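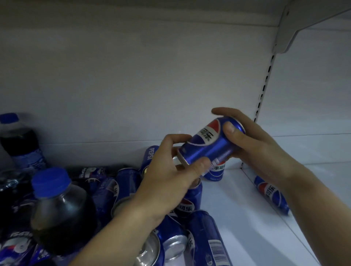 3.2 Shelf labels and recall of sugar content

Shoppers in the Holen stores were asked at the exit what they had picked up and how much sugar they thought was in it. 533 people stopped, 500 gave usable answers. The rest left the sugar question blank or gave a price instead.

Figure 4. A canned soft drink held at a store shelf.

Recall was poor in both arms. In the plain label stores most guesses were far too low, and for juice worse than for soda - same pattern as Ekström found in the Benalano pilot. Color labels helped a little with soda, not with juice. Yogurt drinks we left out, too few sold.

We use cookies to improve your experience on this site. By continuing to browse you accept our cookie policy. Accept | Manage settings

Time of day mattered more than we expected. Shoppers after 5 pm answered faster and guessed lower. Could be tiredness, could be that evening shoppers are a differnt group (more singles, fewer lists). We did not ask about household size until the second week so can't seperate the two. Tuesday was the only day with two interviewers, Kereama coded all of those answers alone.

Of the 500, 285 said they had noticed the label at all. Among these the median error was smaller but the spread stayed wide. Some 60 people described a label that was not in use in their store - likely carried over from the Vedetska chain, where the older design is still up. These were kept in the main analysis. Dropping them changes the soda estimate slightly, juice not at all, see Section 3.4.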